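Recording a teleoperated demonstration at the sealer station

Start the Trakanham simulator and load the sealer cell. Wait until the wrist view refreshes steadily before you pick up the hand controller. Set translation scale to 20 percent and leave rotation scale at 70.

1. Press Home, then open the gripper fully. The recorder rejects any episode whose first command is a close. 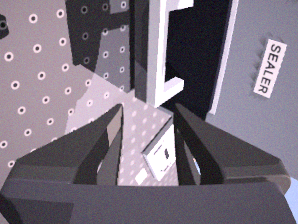

2. Hold the clutch and move the controller until the wrist axis follows your hand without lag. Release the clutch and let the arm settle.

3. Press Record. Keep the jaws open during the approach and correct position before orientation. Small, continuous motions replay better than long pauses followed by a jump. If you lose track of the wrist angle, re-clutch; the gap is trimmed on export. 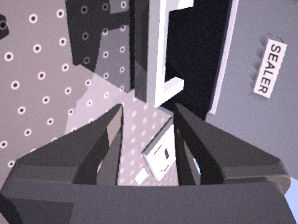

4. Close on the part with the trigger at half travel, carry out the move, then open and back away in a straight line. Press Stop only after the arm is clear of the fixture.

5. Play the episode back at full speed. Discard it if the replayed path drifts from the recorded one. Our current set holds 287 episodes, of which 282 passed this check.

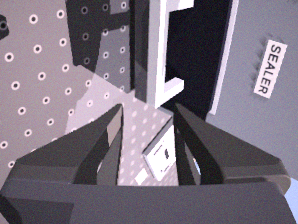 Wrist view at the sealer station, jaws open.

Name the file with your initials and the episode number, then copy it to the shared folder. Edits to the scale settings go through Lesia Yatsenko.

Contact: Orysia Marchuk, Virance | Last revised 8/2/21 | Back to top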